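Kitchen Support Automation at the Vinton Meal Service
Progress report to the Movum Fund, second reporting period

When we wrote to you at the end of the first period we were still choosing which jobs to hand over, and a good many of our kitchen staff were still wondering whether theirs would be among them. We are glad to say that both matters are a good deal more settled now. Thank you again for your patience over the spring, and for the kind and very practical questions your office sent back on our first report. We have tried to answer all of them as we go along.

Vinton prepares and reheats meals for people who live in our supported apartments. Each floor has its own small home-style kitchen, and the work in those kitchens is light but endless: a door opened, a dish put in, a dish taken out, a knob checked, and then the same again next door. You will remember that the grant pays for one robot arm in one kitchen, for the simulated kitchen in which every task is worked out first, and for the staff time to do all of this properly.

Where we are with the simulated kitchen

Most of this period went into the microwave, which surprised the people on our board more than it surprised anyone who has worked a breakfast shift. The model has a door that swings, a cavity with some depth to it, and a keypad and clock on the front.

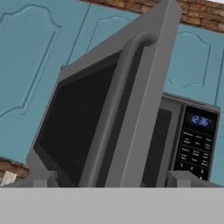 Source: Prurnivix simulation work, Vinton Meal Service

We had planned for 148 simulated runs in this period and finished 253. Our partners at Prurnivix set up the software so that a batch could be left going through the afternoon, and once the staff got the hang of reading the results they began asking for batches of their own. Each run is marked by a kitchen worker as well as by the software. We insisted on that from the start, and it has turned out to be one of the better decisions in the project. The software is happy if an object ends up where it should. Our cooks want to know whether the arm would have been in their way, and whether they would have felt able to reach past it for a mug.

Their remarks have changed the work quite a lot. The arm now pulls back from the range between tasks, the resting position has been moved twice at the request of the morning crew, and we have a written rule that no task may be approved for the real kitchen until two people who work there have watched it through and signed for it.
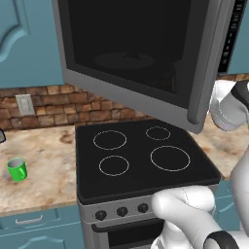

By the Kitchen Automation Team, Vinton

What it has meant for the staff

We promised in our application that no hours would be cut during the grant, and none have been. What has changed is how some of those hours are spent. Four of our kitchen workers now give part of their week to the project, at their usual rate plus the training supplement you agreed to. They have logged 817 hours between them so far, on marking runs, writing up notes, and learning to stop, reset and restart the arm without calling anyone.

It would be wrong to tell you that everybody is delighted. Two of our longest-serving people would still rather not work beside it, and we have kept them on other floors, which they asked for and which has caused no trouble with the rota. Others were doubtful and have come round, mostly because of their shoulders! The microwaves in our kitchens hang above the ranges, and reaching up and over a cooktop all morning is the thing our staff complain of most often. When we asked them to rank the jobs they would gladly give away, loading and unloading the microwave came first by a long way – well ahead of wiping down, which we had expected to win.

There is also a new kind of tiredness to report. Watching a machine carefully is hard work in its own way, and people found a full morning of marking runs more draining than a morning of cooking. We have shortened the marking sessions to 90 minutes and put a proper break after each one.

The reaching task

Putting small items into the raised microwave is the task we chose to take furthest. The arm has to come up over the cooktop and get its hand to the height of the opening, and the staff were very particular about the path it should follow on the way there.

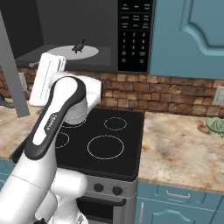

The arm at the microwave, with a small object on the turntable. Simulated kitchen.

We are still behind on heavier dishes, and we have decided to leave anything holding liquid until the next period. The supplier, Zamani, has been helpful about the extra fittings we need, though delivery has slipped and we do not now expect them before August.

Money

Spending is close to plan. We have an underspend of $2,444 on travel, since most of the training was done on our own premises, and we would like your permission to move it to staff time. It would pay for a fifth kitchen worker to join the marking group, and there are already two people asking for the place.

Next period

We will finish the microwave task with light items, start on opening and closing drawers, and hold the first supervised sessions in the real kitchen, outside meal hours to begin with. The staff have asked that residents be invited to see the arm before it does any work on their floor, and we are arranging an open morning with coffee. Your office would be very welcome to come along, and we will send the date as soon as the fittings have arrived.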